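Simulated wrist camera view doesn't match my real arm, grasps miss to one side
Posted in Home Builds > Arms and Grippers

gidey_garage

I'm building a small tabletop arm in the back half of my garage and I've been working on it since November. It has a parallel-jaw gripper and a small camera on the wrist that looks down past the fingers. The arm itself is fine. It repeats well enough for what I want, which is picking up light things from a counter and putting them in a bowl.

Since I don't have the patience to move fruit around by hand all day, I set up a simulated kitchen and I'm generating practice runs there. The plan is to train on those and then try the same thing on the real arm. I have 227 simulated runs so far where the pick worked, and I was going to keep going until I had 3000.

Before doing that I tried what I had on the real arm, with a plastic strawberry on a cutting board. It goes to the right general area every time. Then it closes next to the berry. The miss is always toward the same finger, and it gets worse when the berry is near the side of the board. In simulation the same policy picks up nearly everything.

What I have checked:

The finger opening is the same in both, measured with calipers.
The joint zeros are good. I re-did them twice.
The camera resolution and frame rate match.
The lighting is different, but I tried with the garage light on and off and the miss stayed the same.

The camera mount is a printed bracket from the Fliltard files, the version with the slotted holes. In the simulation I put the camera where the drawing says it should be and tilted it until the fingers showed up at the bottom of the picture, which is how it looks on the real one.

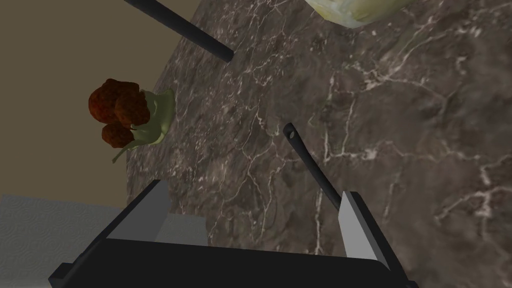 I did the tilt by eye. The fingers line up pretty well between the two when I flip back and forth, so I assumed that was close enough. The countertop texture is one that came with the kitchen pack and I haven't changed it. My real counter is plain white, and the cutting board is light wood.

So my question is whether I should be looking at the camera position, the textures, or just making more runs. A friend at the Sollville shop told me more data fixes most things, but each batch ties up my computer overnight and I'd like to know before I start another one. I can post the bracket file and my camera settings if that helps.

Teemu Ikonen

Stop making runs until you have sorted out the camera. If the miss is always in the same direction, more of the same data will teach it the same mistake more firmly.

You matched the fingers, and the fingers are very close to the lens. Two cameras can show the fingers in almost the same spot and still disagree a lot about where something is on the counter. There are several combinations of position, tilt and field of view that will put the fingers at the bottom of the picture. Only one of them puts the counter in the right place too. Your note about it getting worse near the side of the board makes me suspect the field of view first.

I had the same trouble on my second arm. This is how I worked it out, and it took one evening.

1. Print a checkerboard and glue it to something flat. Paper taped at the corners will bow and give you bad numbers.

2. Take pictures of it with the wrist camera from a lot of different angles, including tilted ones, and get the board into the corners of the picture as well as the middle. Run any of the usual calibration tools on them. That gives you the real focal length and the lens distortion. Don't use the field of view printed on the seller's page. Mine was off by over 5 degrees.

3. Put those numbers into the simulated camera. If your simulator only takes a vertical field of view, make sure you convert from the right image dimension. A lot of sellers list the diagonal and people type it in as vertical.

4. Now do the hand-eye calibration, which finds where the camera sits in relation to the gripper. Fix the board to the bench, move the arm to a bunch of poses with plenty of wrist rotation, and save the joint angles with each picture. If you only slide the arm around without rotating the wrist, the answer will be junk even if the software says it converged.

5. Set the simulated camera to that pose. Expect it to differ from the drawing. The slotted holes on that bracket leave a few millimeters of play, and it also sags a little when the screws warm up and loosen.

6. Check it with something on the counter. Put a coin at a known spot, move the real arm to a fixed pose, save the picture, then do the same in simulation and lay one over the other. The coin should land on the coin. Check a middle spot and one near each side.

After that, yes, you have to make the runs over again, or at least render them again. If you saved the joint positions and object poses for each run you can replay them with the corrected camera and keep the motions. If you only saved the video, they have to be redone. I would start saving everything either way, it costs very little disk.

One more thing. Once it is set, put threadlocker on the bracket screws and mark the bracket position with a paint pen. Mine got bumped by a vacuum hose and I lost a weekend to it.

surnley_bench

I would change the texture. Dark marble with white veins all over it is about as far from a plain white counter as you can get. I had a gripper that wouldn't go near a checked tablecloth. Just make it white.

gidey_garage

Thanks both. I do have the joint positions saved, and the object poses for all but the first batch. I'll do the checkerboard this week. The seller lists one number for the field of view and doesn't say which way it's measured, so I may have done exactly what you describe in step 3.

On the texture, would one white counter be enough or should I use several?

Teemu Ikonen

Several. If you make it plain white to match yours, it will work until somebody leaves a towel on the counter. Keep the marble in there, add white, add wood, and pick one at random for each run. Move the light around too, and vary its brightness. You can also shift the camera by a millimeter or two and a degree or so from run to run, but only after you have the true position as the center. Random shifts around a wrong center don't help much.

But texture alone would not usually give you a steady miss to one side. When the surface throws it off I tend to see hesitation, or it goes for the wrong thing entirely. That's why I'd do the camera first and change nothing else until you've tested it. Otherwise you won't know which one did it.

motor_mouth_4

Could also be the gripper. On mine one finger was closing before the other because of a stripped gear and it shoved everything sideways. Open it up and look. Also what servos are you using? I have the cheap ones and they are terrible.

gidey_garage

Checked the fingers, they meet in the middle. It's missing before it closes, so I don't think it's that. The servos are the metal gear ones from the kit.

Update on the camera: I ran the calibration with the board glued to a piece of glass. The number from the seller was the diagonal and I had entered it as vertical, so my simulated camera was seeing a lot more of the counter than the real one does. The hand-eye result also put the camera 4 mm to the side of where the drawing has it. I moved it in the simulator, did the coin check, and the coins now line up in the middle and are slightly off near the left side. I think that's the lens distortion, which my simulator doesn't model.

I'm replaying the saved runs overnight with the new camera and will test on the cutting board when they're done and trained.

Teemu Ikonen

For the left side, undistort the real pictures before they go into the policy. It's one function call, and then both sides are using a plain pinhole camera. You'll lose a thin strip around the outside of the picture, so crop the simulated one to match.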